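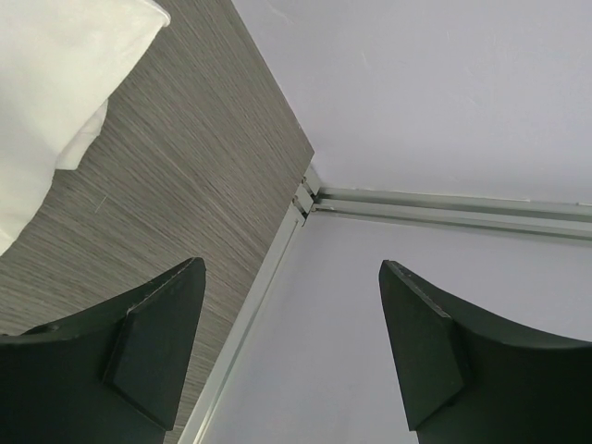
手首カメラから見た白い布。左右の黒いのがグリッパーの指です。

Pakentの双腕キットを使い始めてからしばらく経ったので、そろそろまとめて感想を書きます。前から「あれどうなの」とメッセージをもらっていたのに、触っているほうが楽しくて、書くのがずっと後回しになっていました。すみません。でも本当に楽しいんですよ、これ!

最初に書いておくと、自分のお金で買っています。Gistelという通販の店で、3月のセールのときに注文しました。Gistelは電子工作の部品をよく買っている店で、梱包がやたら丁寧なところが好きです。今回も箱を開けたら緩衝材の中にさらに小箱が入っていて、関節のユニットがひとつずつ収まっていました。こういうのを順番に机に並べていく時間が、正直いちばん幸せかもしれません。

キットの中身は、腕が2本、それぞれのグリッパー、手首につけるカメラ、制御基板、ケーブル類、工具、それと紙の説明書です。説明書は69ページあります。最近は「詳しくはウェブで」と書いたカードが一枚入っているだけの製品も多いので、紙でどんと来たのがまず嬉しかった。しかも図が大きい。ネジの絵が実物大で描いてあって、手元のネジを紙の上に置いて照合できるんです。地味なんですけど、似たようなネジが何種類もある製品でこれがあるのとないのとでは、夜中の疲れ方がまったく違います。

英語版の説明書を書いたのはKai-wen Fungさんという方だそうで、巻末に名前がありました。ユーザーフォーラムにも本人がよく出てきて、質問に図を描いて答えてくれています。私が肩の関節の向きを間違えて組んだときも、フォーラムに写真を上げたら「説明書の図が紛らわしいところなので、次の版で直します」と返事が来ました。いや、あれは私がちゃんと読んでいなかっただけなんです。それでも次の版のPDFを見たら、本当に矢印が足してありました。感動。

組み立ては週末をまるまる使いました。慣れている人ならもっと早いと思います。私は途中で片腕の配線を一度ぜんぶやり直しています。関節を組む順番と、ケーブルを通す順番が入れ子になっているところがあって、先にネジを締め切ってしまうと後で通らなくなる。説明書には太字で書いてあります。書いてあるのに締めました。これから組む人は、肘のところだけは本締めを最後まで待ってください。

ケーブルの話をもう少し。腕が大きく動くロボットはどれもそうですが、線の取り回しで使い勝手がずいぶん変わります。きつく留めると手首を回したときに突っ張るし、緩すぎると布に引っかかる。私は最初きっちり派で、結束バンドで腕に沿わせてぴしっと留めていたんですが、これだと手首を反対に振ったところで動きが渋くなりました。今はグリッパーの上でふわっと弧を描かせて、根元でも大きめに余らせています。見た目はちょっともじゃもじゃするけれど、動きはこっちのほうがずっといい。

さて、ソフトのほう。Moffatという名前の制御ソフトが付いてきます。インストールしてUSBでつなぐと腕を探しに行ってくれて、見つかると画面に関節の一覧が出ます。ここまではあっけないくらい簡単でした。そのあとに校正という作業があって、決められた姿勢に腕を手で持っていってはボタンを押す、というのを繰り返します。だいたい15分で終わります。手で動かすときの関節の重さがまた絶妙で、ぬるっと動いてすっと止まる。用もないのに何度か校正をやり直してしまいました。

Moffatの好きなところは、手で動かして覚えさせた動きを、あとからタイムラインで編集できるところです。動画の編集ソフトみたいに、ここの「つかむ」を少し前にずらすとか、持ち上げたあとにちょっと待つとか、そういうことがマウスでできる。右腕と左腕の線が上下に並んでいて、両方のタイミングを目で合わせられるんです。双腕で何かをやらせるとき、片方だけ早いと布がびーんと引っ張られてしまうので、これは本当に助かります。

反対に、あまり好きじゃないところもあります。保存したファイルの名前が勝手に連番になって、後から見てもどれがどれだかさっぱりわからない。名前をつけ直す機能はあるんですが、メニューのずいぶん奥にあります。あと、元に戻す操作が一段しか効きません。タイムラインをいじっているときにこれはけっこうつらいです。要望として送っておきました。Pakentはこの手の要望への返事がわりと早い会社なので、期待して待っています。

で、私がこのキットで何をやらせたいかというと、洗濯物です。

ロボットに洗濯物をたたませたいというのは、もう何年も言っています。このブログを前から読んでくださっている方は「また言ってる」と思っているはず。ただ、以前使っていた一本腕のキットだと、どうしても片側を押さえておけないんですよね。クリップで留めたり、重りを載せたり、いろいろ工夫はしたんですが、布というのは片方を引けば全体がついてくるもので、たたむというより引きずって丸めているだけでした。両側から手が出せるというのは、それだけで世界が違います。

布を相手にすると、手首カメラのありがたさもよくわかります。上から全体を見るカメラだけだと、布の端がどこにあるかはわかっても、端が一枚なのか折れて重なっているのかまではなかなか見えません。冒頭の一枚みたいに、手首のすぐそばから縁の縫い目や下から出ている折れ返しが見えると、「あ、ここは重なってるな」と判断できる。人間だって洗濯物をたたむときは手元をちらっと見ていますし、やっぱり近くから見るのは大事なんだなと思います。

解像度は普通です。とびきりきれいではありません。ただ、映像の遅れがほとんど気にならないので、見ながら動かすには十分でした。画角はもう少し広くてもいいかな。

作業台まわりについても聞かれるので書いておくと、キットに台は付いてきません。私のところは木目調の天板にアルミのフレームを組み合わせて、淡い色の壁で囲ってあります。壁で囲うのは断然おすすめです。背景がごちゃごちゃしていないとカメラで布を見つけやすいし、照明の具合も安定します。天板の色は、最初に白で試して大失敗しました。白いTシャツが白い天板に溶けてしまって、どこが端だか私にも見えない。グレーにしてから、白い服はとてもやりやすくなりました。そのかわりグレーのスウェットが難しくなりましたけども。

そして今やらせているのがこれ。Tシャツです。

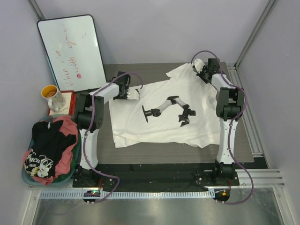 このキットのプログラミングには、ロボットの専門知識が必要ですか?
手で動かして覚えさせる範囲なら専門知識は要りません。カメラの映像を使って動きを変えたいときは、Pythonの基本的な読み書きができると楽です。

胸のプリントがロボットアームのTシャツを、ロボットアームに広げさせる。これがやりたかったんです! 完全に自己満足なんですけど、やっている間ずっとにやにやしていました。

Tシャツは、タオルに比べると格段に難しいです。タオルは四角いので、角を見つけてつかめばだいたいなんとかなる。Tシャツは袖がある。襟がある。袖というやつが本当にくせもので、身頃の下に入り込んだり、途中でねじれたり、つかんだと思ったら身頃の布まで一緒につまんでいたりします。袖のふちだけをつまむには指先をかなり浅く入れないといけなくて、ここの高さの調整に何日もかかりました。天板に当たるか当たらないかのぎりぎり。高すぎると空振り、低すぎると指先が天板をこすります。

ここで効いてくるのがグリッパーの力の加減です。Moffatでは、つかむ力の上限を動作ごとに変えられます。布のときは弱め、硬いものを持つときは強めにしておけばいい。最初は初期設定のまま強くつかんでいて、離したあとの布に小さなつまみ跡が残ってしまいました。力を下げていったら跡は目立たなくなって、でも下げすぎると引っ張ったときにするっと抜ける。その中間を探すのが面白いんです。布の種類でも変わるので、私は綿のTシャツ用とタオル用で設定を分けて保存しています(もちろん連番のファイル名で)。

持てる重さは片腕400グラムまでとなっています。Tシャツなら余裕、薄手のパーカーもいけました。ジーンズはやめておいたほうがいいです。持ち上げようとすると肩の関節がうなります。どうしてもという人は、持ち上げずに台の上で折り返す動きにすればなんとかなるかもしれませんが、私はあきらめました。ジーンズは自分でたたみます。

動作音は、思ったより静かでした。夜に動かしていても隣の部屋ではわからない程度です。ただ、腕を伸ばしきった姿勢で止めておくと、関節から小さくジーという音がします。気になる人は、待っている間の姿勢を少し縮めた形にしておくといいです。消費電力的にもたぶんそのほうがいいはず。

壊れたところも正直に書いておきます。使い始めてすぐに、手首のケーブルのコネクタがひとつ接触不良になりました。動かしているとときどき手首だけ反応しなくなるという、いちばんいやな種類の症状です。サポートに連絡したら、担当のKwok-wai Fuさんから確認手順が届いて、そのとおりにひとつずつ試していったらちゃんと原因の場所が絞り込めました。交換用のケーブルはStarkvilleの倉庫から送られてきて、はんだ付けもなしで差し替えるだけ。それからは一度も出ていません。ちなみに確認手順の最後に「うまくいったら何をたたませているか教えてください」とあったので、Tシャツのことを長々と書いて送りました。返信も長かったです。

値段については、安くはありません。趣味のお金としてはかなり思い切った買い物でした。一本腕の版も売っているので、積み木を並べるとか、小さいものを仕分けるとか、そういうことがしたいならそちらで十分だと思います。後からもう一本買い足して双腕にすることもできるそうです(その場合、中央の取り付け金具は別売り)。布をやりたい人、何かを押さえながら何かをしたい人は、最初から双腕で買ったほうが楽しいです。

向いていなさそうなのは、箱から出してすぐに家事をさせたい人です。そういう製品ではないです。洗濯物の山を渡したら全部たたんで返してくれるようなものを想像すると、がっかりすると思います。一枚の袖をつまむのに何日も悩んで、つまめた瞬間に椅子から立ち上がってしまうような人なら、たぶんすごく合います。私です。

細かいけれど気に入っているところも、思いつくままに。電源を切ったときに腕が急に落ちず、ゆっくり下りていく設定があること。関節の予備ネジが多めに入っていること(台の下に何本か転がっていきました)。グリッパーの指の部分が工具ひとつで外せて、形の違うものを自作して付け替えられること。フォーラムには指先の形を公開している人がたくさんいて、布用、紙用、卵用なんていうのまであります。卵用、試してみたい。でも天板が悲惨なことになりそうで、まだ勇気が出ません。

逆に細かい不満としては、付属の六角レンチがちょっと短いです。手持ちの長いものがあるならそちらを使ったほうが、奥まったネジが楽に回せます。それから制御基板のランプが夜はけっこう明るいので、同じ部屋で寝る人はなにかかぶせたくなるかも。放熱の穴はふさがないように気をつけてください。

次は、広げたあとにきちんと四角くたたむところまで一続きにしたいと思っています。今のところ、広げる動きとたたむ動きを別々のファイルにしていて、間に私が手でちょいちょいと裾を直しています。その「ちょいちょい」をなくしたい。裾のしわを伸ばすには、両側を軽くつまんで引くだけでいいはずなんですが、引く方向が少しでもずれると今度は襟のほうが寄ってくるんですよね。Moffatの次の版で左右の腕を鏡写しに動かすモードが入るらしいので、それが来たら試してみます。

質問があればコメント欄にどうぞ。ケーブルの留め方については写真入りで別の記事にするつもりです。肘の本締めの話も、そちらにもう一度書いておきます。

2019年4月12日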